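Flitport gripper kit, after the first batch

I've had the Flitport kit on the bench since March 2026 and people keep asking whether it's worth the money. It cost me $1870 with the fingers and the wrist camera mount, shipped to Cluramdale. I bought it for one job, pulling hard drives out of old desktops.

The fingers are flat black plates with socket-head screws, so you can swap them with an ordinary hex key. Getting in under a metal drive cage is the tight part.
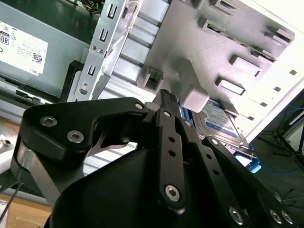 Gavrilă wrote to ask if the Melturow fingers would fit the same body. They do, but you'll need longer bolts.

Grip force is set in software. I settled on 68 on their scale for drives in plastic caddies. The default is higher and I didn't like the colour of the stress marks it left on a scrap caddy. The blue ones have a tab that gives the fingers something to close on.

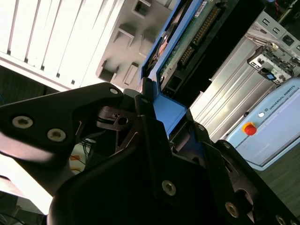

Luminița Neagu reckons the software licence is the real cost, and that anyone doing fewer than 500 drives a year should keep using their hands. I'm at 616 so far, so it suits me, but her point is fair. The licence renews in May.

Manual's decent. The cable clips are rubbish and I've ordered others.

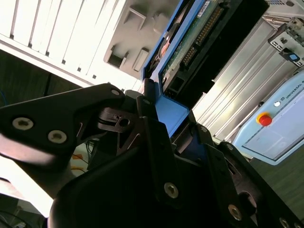

What I'd change

A slimmer fingertip, and a printed torque chart in the box. I had to email for one and it took them nine days to send it.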